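Podine Wall Baskets, Set of 2

Filed under: Kitchen & Storage > Wall Storage

I've been selling these out of our Burkden shop for ages and they're still the thing I reach for when someone says they've run out of cupboard. White, wipe-clean, and 33 cm across, so they'll hold a decent row of spice jars (or, in my house, odd batteries and seed packets).

Fixings are in the box. If your wall is plasterboard, please use proper plugs – I learnt that one at five in the morning when a whole basket of tins came down! Each one takes up to 5 kg, and I'd put the heavy stuff low.

They go nicely next to the Tavares rail if you want hooks as well. Returns are open for 365 days, just keep the screws. Order by Friday lunchtime and I'll get yours out before the weekend.

12 shares | 2 comments
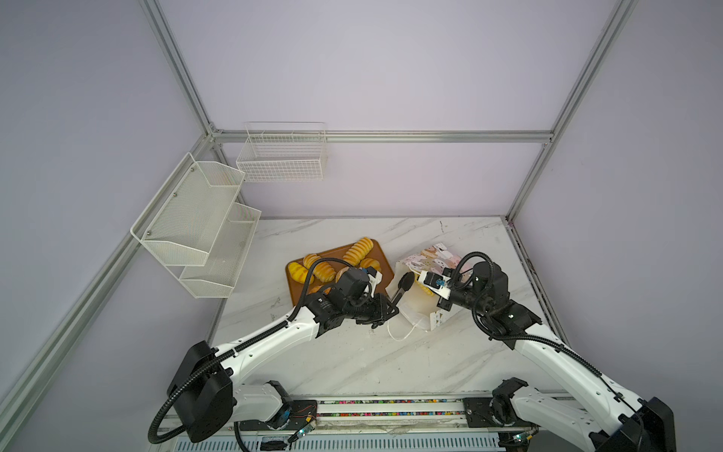

Ásdís Brøndum: Mine have been up since November with all my tea in them and haven't budged. Do you sell spare screws though? I lost one behind the cooker.

Last updated: November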